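Ticket 3132 - Launch monitor reads every 5-wood as a 7-iron
Product: Skellent range unit, firmware 153
Site: Plumside indoor bay 3
Status: Waiting on customer

Reported problem
Customer had a new Ustis 5-wood built to his specs. The unit gives him a 7-iron carry with it, full swing, every time. He has been playing for many years and would like it noted that he does not hit a 5-wood like a 7-iron. Noted.

Log

Asked for the club profile. The 5-wood was saved under the slot that used to hold his 7-iron, with the old loft still in it. Had him delete the slot and add the club fresh. Carry came up a little. Customer's mood did not.

Asked for the ball setting. It was on "range, limited flight." He says he never touched it. The settings history says it was changed at 9:40 p.m. from his own login. We have agreed to move on.

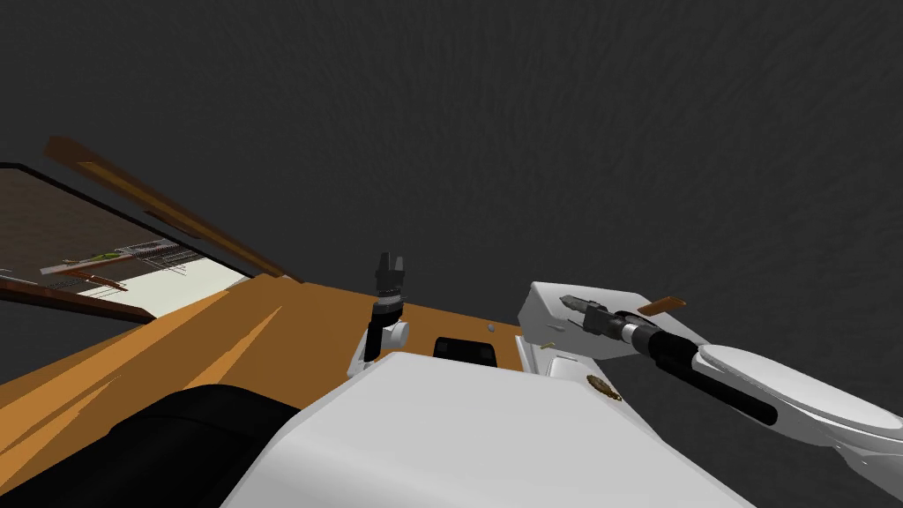 Attachment 1: rendered view, orange-tan surface and opening

Ran the level check with him over the phone. Unit was sitting on a folded towel, tilted back. Towel removed. Launch angle now looks sane, spin still too high by a mile.

Compared with ticket 2657, same firmware, same high spin on fairway woods. That one was cured by a reset of the spin table. Sent the steps:
1. Hold Power and Mode until the light blinks.
2. Let go of Mode first. (He let go of Power first. Start over.)
3. Choose Woods, then Reset Table.
4. Hit five balls with the 5-wood and save the session.
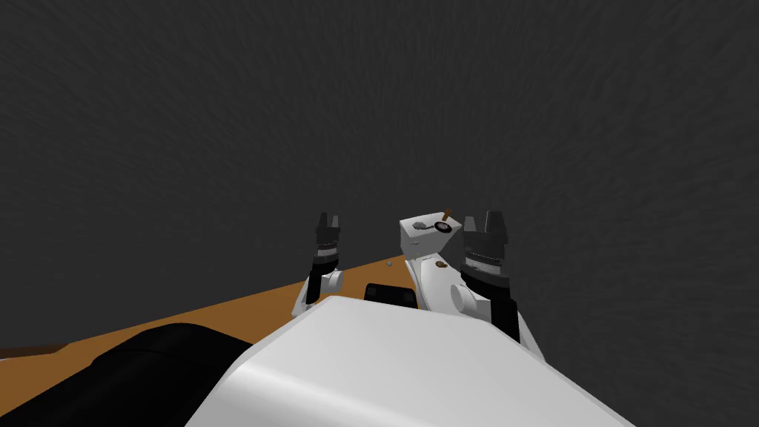 Current state
Spin is back in the normal range on four of the five shots. The fifth was, in his words, "a bad one," and the unit agrees. He still wants the lost yardage added back to his season average - we can't do that, and have said so twice.

Open items
Customer to send the saved session file. The Talukder shaft he mentioned can be entered under Custom, flex X, if he is sure about the X.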